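Home > Combat Sports > Weight Cutting & Fight Prep

Short-notice fight, told to "water load" by the promoter's guy. Is this for real?

posted by southpaw_maybe

I'm 4-2 as an amateur and got offered a replacement spot on a Cleltovance card in January because somebody pulled out with a hand injury. I'd have nine days. The bout is at 155 and I walk around at 168 when I'm training properly, which I have been, mostly.

The matchmaker put me in touch with a "performance consultant" who sent a one-page plan. Drink two gallons a day for four days, then one gallon, then a quart, then nothing from 6 p.m. the night before. Along with that I'm supposed to buy a powder called Plistum, 1290 mg of sodium per scoop, to take after weigh-in. He also says to drop to 1000 calories a day starting right now.

My coach thinks it's fine. My coach also thinks ice baths cure colds, so I'm asking strangers. The pay is 600 dollars plus whatever tickets I sell. Is this plan normal, and would you take the fight?
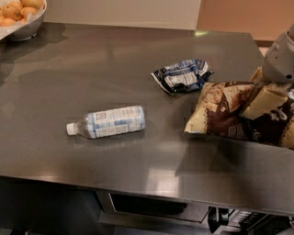
A plastic water bottle.

Tags: short notice, water cut, amateur MMA, weigh-in, replacement opponent

leglock_larder

Water loading is a real thing and plenty of people do it. That doesn't make it a good idea for you. The plans I've seen used by people who know what they're doing were written for one person, by someone who had that person's weights from earlier cuts. Yours came from a guy who works with the promotion and has never seen you step on a scale. He wants the bout to happen. Keep that in mind when you read the one page.

Thirteen pounds in nine days is the number I'd stare at. Some of it will come off with less salt, less bulk in the food and smaller portions. The rest is sweat, and you have to get it back before someone punches you in the head. So what time is weigh-in? If it's the evening before, you have a night. If it's the morning of, I would say no and not feel bad about it. You left that out, and it matters more than the powder.

And 1000 calories a day while still sparring is silly. You'll be flat by the fourth day and your timing goes before you notice it's gone. I did something like it for a Nwachukwu Promotions show and I remember the walkout and the drive home and not much in the middle.

Ask for a catchweight at 160. A promoter with a hole in the card has less leverage than he lets on. If he says the other side refuses, ask whether he asked them.
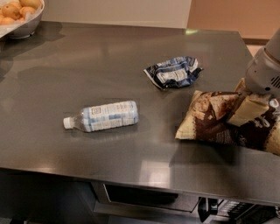 Plistum is salt and sugar with a nice lid, as far as I can tell from the ingredients, and I'd want to hear why the consultant is so sure about that one. Does he get a cut? Zenent sells nearly the same mix, and I'm not impressed by that either. After weigh-in most people do fine with ordinary drinks that have some salt in them, sipped and not chugged, and food they already know sits well. A bowl of oranges and a bottle of water would be part of that for me, with rice and something salty next to it. Don't try anything new on fight day. Also, if you have any kidney or blood pressure history, this whole thread is useless to you and you need a doctor.

gnp_gary_not_gary

just take the fight bro. everybody cuts. I went 171 to 155 in a week with garbage bags and a treadmill and won by decision

leglock_larder

Replying to the above: and how many people did the same thing and lost, or got pulled by the commission doctor? They don't post. Please don't run in garbage bags, original poster.

cageside_skeptic

I judge amateur bouts, so I see a lot of these. Two practical points that haven't come up.

First, get the weigh-in time, the weight allowance and the miss penalty in writing before you start cutting anything. "One pound over is fine" is something I've heard promised on the phone and then not honored at the scale. Amateur rules differ by state, so call your commission yourself -- the promoter's version may be a few years old.

Second, ask about the opponent's record. Replacement fights at this level are sometimes a ticket seller from the host gym against whoever said yes. You may be walking in drained against someone who had a full camp. Maybe that's worth 600 to you. It wouldn't be to me, after gas and medicals, and I'd be curious what the medicals cost and who pays for them.

I wouldn't rule the fight out. At a catchweight, with an evening weigh-in, I could see it. On the terms you posted, no.

southpaw_maybe

Weigh-in is 9 a.m. the same day. Asked about 160 and he said he'd "circle back." Still waiting.

This thread has been viewed 2706 times.

We use cookies to keep you signed in and to remember your settings. By continuing to browse you accept our cookie policy.

Contact | Community rules | Privacy | Posts are the opinions of their authors and are not medical advice | Back to top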